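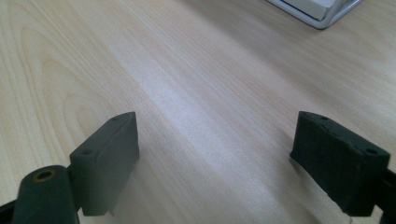 Good evening, everybody, and thank you for coming out on a weeknight. I want to talk about tabletops tonight, and mostly about what we do to them when we clean them. Lev Levchenko asked me for a short talk, and those of you who know me know that's a risky thing to ask! Start with the grain. See how the fine, wavy lines run on a slant, from the lower left up toward the upper right? On pale wood like this I'd wipe along those lines, slowly, and leave the circles for washing windows. It took me years to get into the habit, and my own kitchen table still shows it.

(Pause. Ask who has a light table at home. Let people answer, they like this part.)

Now, pale surfaces. People worry about them, and I understand, I did too. When we fitted out the reading room at Lisport we went with light tops, and my sister thought I'd lost my mind. But a pale top is kind to crumbs and dust, much kinder than the dark one I grew up with, where you could write your name by lunchtime. What it doesn't forgive is coffee. So, coasters, please, and a soft cloth kept somewhere you can reach without getting up.

(Hold up the cloth. The blue one, it's in the tote bag.)

A word on things with metal edges, picture frames and trays and so on. Lift them, don't slide them. I put a scratch in the long table at Lisport two days after it arrived, sliding a tray over to make room for a cake, and I can find that scratch with my eyes closed.

(If there's time, tell the cake story. If Lev is looking at the clock, skip it.)

Last thing before questions. Once a year, in September, I clear my table completely, every last pencil, and just look at it in daylight from the side. You'll see rings and dull patches you never noticed. Make a note of where they are, have your coffee (on a coaster!), and then decide what needs doing.

(Questions. Remind them the sign-up sheet is by the door.)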